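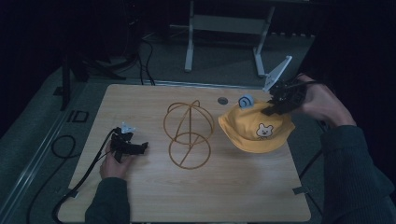
Bench table, wire hat form and the yellow bear hat.

January, started 8:15

Edging room and dispensing bench, Clurkbridge shop. Picking up from the last entry, where the second edger was left with the guard off and the water line drained.

Pump is back in. Ludger replaced the hose clamp and the short piece of hose under the tank. Ran it with no lens for 3 minutes, no drip at the fitting. Put the guard on and ran a scrap plastic lens, round shape, then the same shape again from the other side of the blank. Both came out slightly large, so the size offset had been lost when the power was off. I put back the value written inside the cabinet door and cut two more. Both fit the test frame with no gap at the screw.

Still not happy with the bevel on thick minus lenses. It sits too far forward and the edge shows from the side. Gisela thinks the setting is fine and the finishing wheel is worn. She may be right. The wheel count on the screen says 1624 lenses since it was last reset, but I don't know if anyone reset it when the wheel was changed or some time later. Dressed the wheel with the white stick and will look again tomorrow with a real job on it.

10:40

Frame warmer. Loïc says it scorched the temple tips on a brown acetate frame. I set it to 90 on the dial and put the probe in the air stream. The reading climbed past the dial number and kept climbing until I switched it off. Thermostat is either stuck or reading from the wrong spot. Unplugged, tag on it. Use the bead pan in the back until the new thermostat comes. The bead pan is slow to heat, so turn it on when you open up.

The customer with the brown frame has been called. New temples ordered from Drosby, no charge to her. Job stays in the red tray with the lenses in an envelope. Please don't mount them until the temples are here.

After lunch

Went through the remakes with Higinio. He had all the slips from the fall sorted by cause before I sat down, so it went fast. Most are fitting heights on progressives. In nearly every one the height was taken before the frame was adjusted, then the frame was adjusted at pickup and the lenses no longer sat where they should. Adjust first, then dot the demo lenses, then measure. We have all agreed to this before. Higinio will add a box to the order form that says "frame adjusted" and the order doesn't go out until it has initials in it.

Second cause is PD copied from the old record. I would like us to measure every time, including for people we have known for years. The pupilometer in room two gave different readings for me and for Gisela on the same eyes, hers wider on the right. It needs a check against a ruler before we trust it. Detlef has the old one in his drawer and says it still works.

One slip I can't make sense of: the Ukirano sample pair, marked "wrong tint," but the tint on the order and on the lenses is the same. Higinio will ask who wrote it.

Stock

Counted single vision blanks in the pull-out drawers. 320 on the shelf, system says more. The gap is nearly all in low plus, uncoated. My guess is blanks pulled for practice on the edger and never booked out. There is now a sheet taped to the drawer. Write the power and your initials.

Nose pads: plenty of the screw-in kind, almost out of push-in. Hinge screws fine. Colombo order for cases and cloths is late again, second time. Detlef is writing to them. If there is no date by the end of the week we buy a small lot from somebody else.

Practice side

Talked to Detlef about the pickup times we quote. The front desk says five working days for everything, and for in-house single vision we are well under that while progressives often run over. He wants to quote the two separately. I'm fine with it as long as the desk has a printed list to go by. Gisela will draft it.

To do
Look at bevel again on a thick minus job
Thermostat for frame warmer, ask Ludger for the part number
Pupilometer check, both units, same person, ruler alongside
Order push-in pads
New order form from Higinio, print and throw out the old pad
Clean the trap under the edging sink, it is slow

Left at 5:50. Water off at the wall, compressor bled.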